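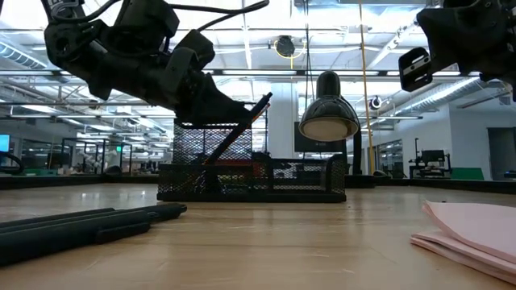

*The Briltis mesh organizer on a light wood table, next to a black dome-shade lamp.*

## Briltis Mesh Desk Organizer: Review

October 15, 2020

I bought the Briltis organizer to replace a coffee mug that kept tipping over. It has been in daily use for 3 weeks.

**What you get**

It's one piece, black wire mesh on a flat black base. There is a tall compartment in the back for pens and a low tray in the front. No assembly, no instructions, just a cardboard sleeve that goes in the recycling.

**The tall compartment**

Pens go in easily and come out easily. A single pen won't stand up straight, it leans to one side, and that goes for any holder this wide. Put in a dozen and they prop each other up. You can see some color through the mesh, so I can usually find the red thing I want without emptying it. Short items are harder. A pencil stub or an eraser drops to the bottom and you have to fish for it.

**The front tray**

Good for sticky notes, a small box of clips, or a key. Loose paper clips are less good. I put in a box of 100 and the smallest ones worked their ends through the mesh and snagged. Larger clips are fine. The wall is low enough to reach over without looking.

Letter paper does not fit anywhere in it. My pink order forms still sit in a stack on the table and the corners still curl. If paper is your main problem, get a letter tray.

**Stability**

The base sits flat and mine doesn't rock. It will slide on a smooth tabletop if you bump it, so I stuck 2 felt pads underneath, which helped a little. Rubber would have been the better choice.

**Cleaning**

Mesh collects dust. A dry paintbrush gets most of it out. The corners of the tray take longer.

**Compared with the Wirnmont**

I had the Wirnmont at my last job. It has a drawer and holds more, but the drawer stuck and it took up twice the space. I prefer the Briltis for a small table with a lamp already on it.

**Verdict**

Worth buying for pens and notes. Skip it if you need a drawer or somewhere to put paper.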